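Last edit 7/5/22. Covers the left finger slip on the Sotis hand-held grippers, Dralledon kit only. The Buston units have a different linkage, see their own page.

## What went wrong?

Left finger slips a notch under load. You close on something, it feels fine, then the tips go out of line and the item twists or drops. Four units sent back so far. We first saw it in January and put it down to worn pads. Wrong – the pads were fine.

## Which jobs set it off?

Floor pick-ups mostly, tidying runs worst of all. Boxes lying at an angle, so one finger touches before the other and takes the whole load. Go in square to the long side if you can, fingers wide open before you get near. 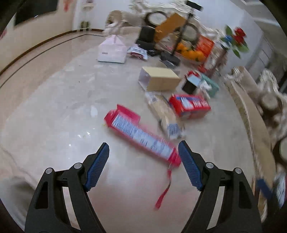 *Fingers open, red and white carton just beyond.*

## How do I know mine has it?

Open fully, close slowly on nothing. Watch the tips. If they meet more than 2 mm out, stop using it and tag it. Don't nip the pivot screws up yourself to cure the play, we had one seize solid after that.

## Is it dangerous?

Pinch risk, yes. When the finger slips it can spring back hard, and one user in the Villa group got a bruised knuckle. Keep your free hand away from the jaw. With two grippers going, one in each hand, dont pass things from jaw to jaw until both have been checked.

## Does it happen with light stuff too?

Less often, but thin card is awkward. It slides along the ridges and people squeeze harder to make up for it, then the linkage gets the strain anyway. Hold packaging card low down by its edge, get it over the bin, let go. No wringing or folding it in the jaw.

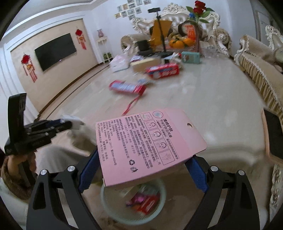 ## Can I keep using it until the new part comes?

If it passes the tip check, yes. Repeat the check every 64 closes or at each break, whichever is sooner. Fails once, it's out.

## How long is the repair?

Almost 9 working days at the moment. Send the gripper whole, pads on, and write on the tag what you were holding when it slipped. "Broken" doesn't help us much.

## Do I have to redo my earlier runs?

No, unless there was a drop. Mark the drop in the log and leave the run as it is – we'll sort them at this end. Please don't delet anything.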